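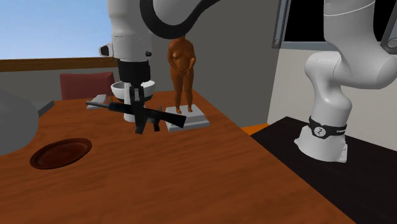
Is the student team on track to finish the manipulation project with the money that is left?

On the simulation side, yes. On the hardware side, it depends on how you feel about the word "track," and the rest of this report is meant to help you decide.

Progress report to the Han Fund for Student Engineering
Submitted by Trinidad Barrientos, faculty advisor, Eston Robotics Club
Aug 8, 2021

Where we said we would be

The proposal promised three things by the end of summer: a simulated tabletop with one arm, a grasp planner written by students, and a first set of scored trials on household and hobby objects. It also promised a club website. The website exists in the sense that we own the address.

The simulated tabletop is done. Students can load a wooden table, drop a handful of objects on it, set the arm beside it and run a pick attempt from a script. The room around the table went through several redesigns in May that nobody on the grading side had asked for, and I let it go on longer than I should have. The students wanted the place to look like somewhere you might have lunch. They have now been told that the chairs are finished.

Objects

We are using a shared library of free models in place of modeling our own, which saved the better part of a month. The cost is that the library has its own ideas about what people keep on a table. Bowls and plates are easy to come by. So are statues. The shapes we got the most use out of are the awkward ones: long, thin, with parts sticking out in several directions, where the middle of the object and the best place to hold it are two different questions. The toy-sized rifle model is a good case. It has a barrel, a magazine, a grip and a stock, and the planner's first version treated the whole thing as a brick.

The second version, mostly the work of Soledad Bravo, looks for a narrow section near the center of mass and brings the fingers straight down on it. She wrote it over one long weekend and then spent two weeks explaining it to the rest of the team, which I consider the more valuable half. It does well on anything with a waist. On bowls it still aims for the center, where there is no bowl.

Numbers

The target for this period was 1000 scored trials. We have 521. A trial counts when the object is lifted, held clear of the table and put down again without visiting the floor. Of those 521, 171 were run with the new planner, and we are holding back the comparison until both planners have been tested on the same objects in the same layouts. An early chart made the new one look miraculous — it had been given all the easy shapes. The student who made the chart also found the problem, and deserves credit for both.

The shortfall has a dull explanation. Our trials run on the computer lab machines overnight, and for most of June those machines were set to shut themselves off at ten. The scripts reported no errors, being asleep. This has been fixed with a settings change and a sign.

Clutter

The layouts with several objects close together are where the work is now. Picking up one thing on a bare table is a solved exercise for this group. Picking it up with a statue at its elbow and a bowl right behind it is another matter, because the planner checks whether the fingers fit and forgets that there is a wrist attached to them. The students call this "the shoulder problem" even though it concerns the wrist, and I have given up correcting them.

Next steps here are to add a collision check for the wrist and the black band, and to rank the possible grasps by how much room they leave. Two students have started on the first. The second has a whiteboard drawing and strong opinions.

Hardware

The Mostum gripper we budgeted for is still on order. In the meantime the team built a practice gripper out of laser-cut parts and a motor from an old printer. It closes firmly. Opening remains under discussion. We do not plan to spend more on it, though the students have asked whether it may be entered in the Zirkis student showcase, and I said yes before thinking about it.

Money

Spending is within the approved lines except for one item. We went over by 100 dollars on storage drives after learning that the simulator saves a full video of every trial unless told otherwise. It has been told otherwise. I ask that the overage be moved from travel, where we have spent nothing and gone nowhere.

Students

Attendance held up better than I expected for a summer program with no air conditioning in the afternoon. Most of the group had never written code that moved anything. By July they were arguing about approach angles over their sandwiches, in the tone other people their age save for music. We lost two members to summer jobs and gained one younger brother, who was supposed to be waiting for a ride and is now our most careful tester.

What we ask of you

Approval of the transfer described above, and an extension of the trial target to the end of the fall term. At the present rate, with the machines awake, the remaining trials are well within reach. The raw logs and the planner code are available to the Fund on request. Please write to me for them and not through the website.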